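July 17, 2023

So I finally made it to the Jostance open day! I have been trying to get to this thing for two years. Last year I had a cold and the year before that I got the date wrong and turned up to a locked door with a packed lunch, which I ate in the car park like a sad schoolchild. This time I put it in my phone, on the kitchen calendar AND on a sticky note on the bathroom mirror, and there I was at opening time with my lunch (cheese and pickle, if you're wondering) and my sister-in-law Marisol, who only came because I promised her a garden centre afterwards.

If you don't know Jostance, they're a robotics outfit on the far side of the ring road, in the long low building that used to be the carpet warehouse. I'd driven past it for years thinking it was something to do with boilers. My neighbour Efraín Quintero is the one who put me right. He does their electrics and he's been going on about the robots since he started, mostly over the fence while I'm trying to hang washing out.

You get a sticker with your name on when you go in, and then a cup of tea, and then you get put into a group. Ours was led by a young woman called Aisyah Pasaribu, who was lovely and very patient with a man at the front who wanted to talk about nothing but his robot lawnmower. She took us through the workshop first. I'm afraid I didn't follow much of that bit. There were a lot of drawers of tiny screws and a whole wall of cables sorted by length, which made me feel quite calm. I would like someone to come and do that to my loft.

Marisol wanted to know what all of it cost and Aisyah very politely said she'd have to ask someone else.

Then we got to the demonstration floor, and that was the part I'd come for. The robot they had out is called Antal. I'd pictured something like a car factory, big orange arms swinging about, and Antal isn't like that at all. It's white and smooth and rounded, and the arms come off a proper body, and when it moves it has this slow, careful way of going about things. Marisol said it reminded her of her dad looking for his glasses in the dark. I can't unsee it now.

The job for the day was snacks and drinks. Picking them up off a table, putting them down again somewhere else. I know how that sounds! I said to Marisol on the way in that I could do that myself for a good deal less money. But then you stand there and watch and you find you're holding your breath. The arm goes out, and it stops, and it has a little think, and the fingers come round the can, and you're all leaning forward like it's a penalty shoot-out. 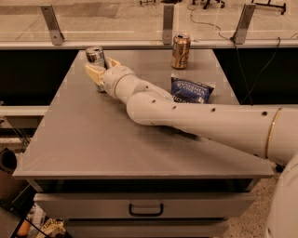 Do-yoon Ok, who works on the hands, came over to answer questions while all this was going on. He's been at Jostance since they were in a much smaller place in Breda, and he talked about fingers for a good quarter of an hour without stopping for breath. Cans are harder than I'd have guessed. They're slippery and shiny and if you squeeze too much you've got a dented can and a sticky robot, and if you don't squeeze enough it's on the floor. Crisps are worse. A bag of crisps is a different shape every time you put it down, he said, and most of it is air, so where do you even grab it? (I grab it from the top and then eat the lot, but I didn't say so.)

I asked him how often it gets it right. He said on cans they were at 83 out of a hundred in the spring and now they're at 85, and he looked so pleased about those extra two that I nearly clapped. It took them months, apparently. I thought about how long it took my youngest to stop knocking over her juice and decided 85 was pretty good going.

There was a lady in our group, Flor Lozano, who used to be an occupational therapist, and she asked the best questions of anyone. She wanted to know if it could hand a drink to a person who can't reach out very far, and what happens if they let go too early. Do-yoon went a bit quiet at that and got his notebook out. They do want to get there one day, he said, but handing things to people is a whole other kettle of fish from putting them on a table, and they're not going to rush it. I liked that he said so. I'd half expected to be told we'd all have one by Christmas.

The lawnmower man asked if Antal could mow a lawn. It can't.

After that there was a talk upstairs about the software, which they call Ellimura, and I will be truthful and say I lost the thread somewhere around the second slide. The gist was that the robot practises the same little jobs over and over, and people look through what it did and mark the good goes and the bad goes. They'd done 2000 goes at picking things up since the last open day. Aisyah said that when she closes her eyes at night she sees cans. I used to get that with strawberries, the summer I worked at the fruit farm, so I have every sympathy.

Things I'd tell you if you're thinking of going:

- Wear flat shoes, there's a lot of standing and the floor is hard.
- Ask for the earlier group. By the second one the biscuits were down to the plain ones.
- The lift is slow. Take the stairs to the talk if you can manage them.
- Small kids were fine on the demonstration floor but very wriggly in the talk.
- Parking is free but fills up fast, and don't go in the bays by the side door or Efraín will come and find you.

Marisol, who had spent the whole drive there asking how long it would be, was the one I had to drag out in the end. She'd got chatting to Do-yoon about whether it could fold a fitted sheet. He said he can't fold a fitted sheet himself, and she said she'd show him, and I genuinely think she would have done if there'd been a sheet in the building.

We did get to the garden centre. She bought a hydrangea and I bought compost and a scone. They're running another open day in September with, I'm told, a different set of jobs for Antal to do, and I've already got my name down for it. Hers too, though I haven't mentioned it to her yet.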